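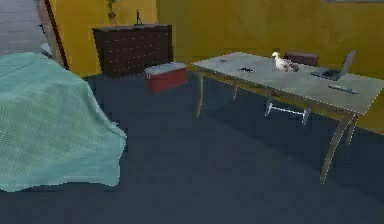

Sunday, 9.40 pm
From: list member, Irnwood

I've been meaning to answer this one all week, as bed-making is the chore I'd hand over first. You wrote:

> Has anyone got the Rakska planner to do a whole bedroom yet,
> start to finish? Herrero's notes say tidying is "mostly solved"
> and I'm not convinced. Ours can't even manage a blanket.

Nor am I! We've been running it in the simulated bedroom at Brirnalgate, and the hard stuff in there is never what visitors expect. The remote control on the table is an easy pick, nice and slim, and the laptop only needs its lid shutting (fiddly, but doable). Then there's the seagull standing right by it – our planner filed it under "ornament" and wanted it on the chest of drawers. And the green blanket, hanging down the side in all those folds, is the real killer. We tried 1,394 runs at pulling it straight and 11 came out how I'd want my own bed.

So for me it's a no on whole rooms. Single hard objects, yes, and I'd trust it to clear a table if I stayed within earshot. Cloth is years off, I reckon around 5, and my sister thinks that's generous.

Are you gripping your blanket at the corner or along the hem? We switched to the hem in December and it did help a bit. Happy to send our settings if they're any use.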